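How to Set Up a Small Sorting and Repacking Station for Bulk Dry Goods

Buying beans, rice, oats and seed in bulk saves money, but a large sack is awkward to live with. It takes up floor space, it is hard to close once opened, and every trip to it lets in a little more damp air. Repacking the sack into smaller containers on the day it comes home solves most of this. The job goes much faster with a fixed place to do it.

This guide covers how to set up a station in a spare room, garage or large pantry, and how to work through a sack from start to finish. It is written for households and small buying groups that split orders. If you sell food to the public, your local rules will ask for more than this.

What you will need

A sturdy table at a comfortable standing height
A wide, shallow tray with a pale finish
A bin with smooth sides, divided if you can get one
A kitchen scale that reads in grams or ounces
A metal scoop with a flat front edge
A wide-mouth funnel
Jars, pails or thick bags for the finished packs
Labels and a permanent marker
A soft brush and a hand vacuum
Clean dry cloths

You can do without the funnel if you pack only into pails. Don't try to do without the scale. Judging weight by eye leads to arguments when an order is being split.

Step 1. Choose the room

Pick somewhere dry with a hard surface nearby and a door you can shut. Kitchens work, but steam from cooking is a problem and you will be in everyone's way for an hour or more. A garage is fine if it is kept swept and you don't store fuel, paint or fertilizer in it. Dry goods pick up smells easily, oats and flour worst of all.

Light matters more than space. You need to be able to see small stones, stems and insects against the food. Put a lamp to the left of the tray if you are right-handed, so your hand doesn't throw a shadow over what you are sorting. Reverse it if you are left-handed.

Avoid the hottest part of summer if you have a choice. We do our big order in October and a small top-up in March. Pantry moths are slower in cool weather, and the sacks sit in warehouses for less time after harvest.

Step 2. Lay out the table

Work in one direction. Sack on the floor at one end, then tray, then bin, then scale, then finished containers at the other end. If you find yourself reaching across the scale to get to the bin, move things until you don't.

Check that the table doesn't rock. A folded piece of cardboard under one leg is enough. Scales give a false reading on a table that moves, and you won't notice until the last pack comes up short.

Keep the floor end clear. You will be lifting a sack there, and the cord from the lamp should run down the back of the table and along the wall.

Step 3. Choose and check the bin

The bin holds sorted food while you weigh it out. Plastic storage boxes are cheap and light, and the straight-sided kind sold for closets will do. Look for one without ribs in the base, where grain lodges and stays. The Gulemico catering bin is the one we used for years before the lid cracked, and its rounded corners made it easy to empty.

Metal bins last longer. Bought used, they need looking over first. Run a cloth along the seams and see what comes off. Surface scratches are harmless, though they hold dust and take longer to clean. Flaking paint, soft rust or a greasy film you can't wash away all mean the bin is for the workshop and shouldn't hold food. Cover any holes in the base from the underside before you fill it, using food-safe silicone and a small patch of stainless sheet.

A divided bin is worth having. The larger side takes the sorted food. The smaller side takes what you have set aside to look at again. Without a divider, use a separate bowl for the second pile and keep it on the far side of the tray.
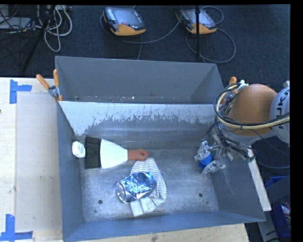

Step 4. Clean everything before the sack is opened

Wash the tray, bin, scoop and funnel in hot water with plain dish soap. Rinse twice. Dry with a cloth, then leave everything out in the air for at least two hours. Any water left in a seam will end up in a jar, and one damp spot can spoil the whole jar.

Brush crumbs out of corners before washing, not after. Old flour and bean dust turn to paste when wet. For narrow compartments, use the crevice tool on the vacuum first and then a cloth wrapped around a wooden spoon.

Wash your containers the same way. Check the lids. A rubber seal that has gone stiff or shiny should be replaced.

Step 5. Open the sack

Stand the sack upright and brush the outside down. Most sacks are closed with a chain stitch, which pulls open in one go if you start from the correct end. Look for the side where the stitching is a single straight line, and begin at the right-hand end of it. Snip the first loop and pull both threads. If it jams, snip again a little farther along.

Keep the tag or cut the printed panel from the sack. It has the lot number on it, and you will want that if there is ever a recall.

Smell the contents as soon as it is open. Beans and rice should smell of very little. A sour, musty or oily smell is a reason to close it again and call the supplier. Then push your hand in to the elbow (clean and dry, no rings) and feel for warm or clumped patches. Both are signs of damp.

Step 6. Sort in small batches

Tip two scoops onto the tray and spread them one layer deep. Draw the food toward you a little at a time with the edge of your hand, picking out stones, husks, split or shriveled beans and anything you don't recognize. Push the clean food off the end of the tray into the bin.

Lentils and small beans need the most care. Stones in them are often the same size and color as the food. White rice is quick. Rolled oats hardly need sorting, but spread out a few scoops anyway to check for webbing, which shows up as fine threads holding flakes together.

Don't rush the last part of the sack. Grit and dust sink during transport, so the bottom scoops are always the dirtiest. Sieve these over a bowl before they go on the tray.

Take a break every 20 minutes or so. Your eyes stop seeing small stones well before you feel tired.

Step 7. Weigh and fill

Put the empty container on the scale with the funnel in place and press tare. Fill to just under the target, then finish with a spoon. For a household, decide pack sizes by how you cook. If a pot of soup takes 200 grams of lentils, jars that hold a multiple of that will save you weighing again later.

If you are splitting an order, weigh everyone's share in rounds. Give each share the same amount, then go around again, and divide what is left over at the end. This way the dusty last part of the sack is spread evenly and no one gets all of it. Allow for a small loss from sorting when you work out the shares.

Tap each jar on a folded cloth to settle the contents, then top it up. Leave a finger's width at the top. Wipe the rim before the lid goes on.

Step 8. Freeze what needs freezing

Whole grains, flour, oats and nuts can carry moth eggs. Bag them, press the air out, and freeze them for 7 days. Let the bags come back to room temperature before you open them, or moisture from the air will settle on the food. Overnight is long enough for most bags. Beans and white rice are at less risk, but freezing does them no harm.

If your freezer is small, work in turns and keep the waiting bags in a sealed pail well away from the finished jars.

Step 9. Label

Write the name of the food, the month and year, the weight, and the lot number if you have it. Put the label on the container itself. Lids get swapped. We use Kodano freezer labels, which stay on in the cold and peel off in warm water, but masking tape works well enough on jars that stay on a shelf.

Step 10. Clean up and store

Vacuum the table, the tray and the floor, including under the table. Spilled grain brings mice. Empty the vacuum outdoors the same day. Wash and dry the bin and tray, and store them upside down.

Keep the packed food in a cool, dark cupboard, off the floor, with the newest packs at the back. White rice and dried beans keep for years, although old beans take longer to cook. Brown rice is best used within six months.

Common problems

Static makes food cling to a plastic funnel. Wipe it with a barely damp cloth, let it dry fully, and try again, or change to a metal one.

The scale switches off partway through a fill. Many have a short timer. Look for a hold setting, or write down the weight of each empty container beforehand so you can pick up where you left off. A load of 100 grams or more keeps some models awake.

Dust hangs in the air. Pour from lower down and wear a mask for flour and oats.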